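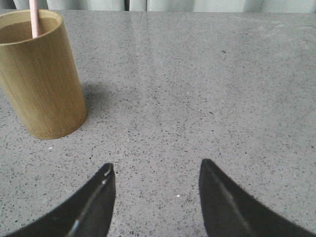

3 min read

I've been chewing on one failed run since Monday and I'm ready to be annoying about it. The task was baby stuff: get the pink stick out of the bamboo cup and into the blue one, then stop. Our arm runs a controller we call Tarnau, and on run 2728 Tarnau closed its fingers on plain air a little to one side of the stick, lifted, carried nothing over to the blue cup, opened up, and logged a success. Full marks! The log says confidence 100, and I'd love to know what it was so confident about.

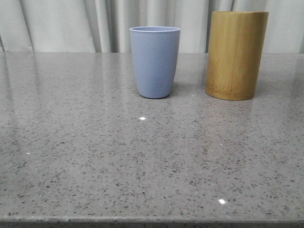 The blue cup and the bamboo one, back by the curtain.

Now, the easy reaction (and I heard plenty of it over lunch) is that the grasp was bad, so let's fix the grasp. Sure, fix it. Thin sticks are hard, and that polished counter throws glare all over the place, which can't help. But a missed grab doesn't bother me much. I miss grabs too, usually with my keys. What bothers me is that the thing reported back that all was well, and the next step in the queue believed it and started up.

We had the same argument over Perrin, our older setup, which at least had the decency to freeze and beep when it got confused. People hated the beeping. It got turned down, then off, and when we moved to Tarnau somebody decided a finished motion could count as a finished job. I was in that meeting and I didn't object, so put some of this on me.
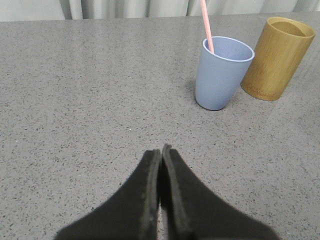

Pink straw in the blue cup, gripper fingers nearly closed.

I went back through the log, all 3263 runs of it, and Tarnau has no entry anywhere for "I don't know." It has done and it has aborted, and that's the whole vocabulary. I think that's a safety problem even when the cargo weighs next to nothing. The Cenon line is supposed to get this same code in January, and they handle glass over there!

So my vote is to hold the Cenon rollout until the controller has to check the cup after it lets go. Yes, it makes every run slower. Yes, the beeping will come back, and I'll bring my own earplugs.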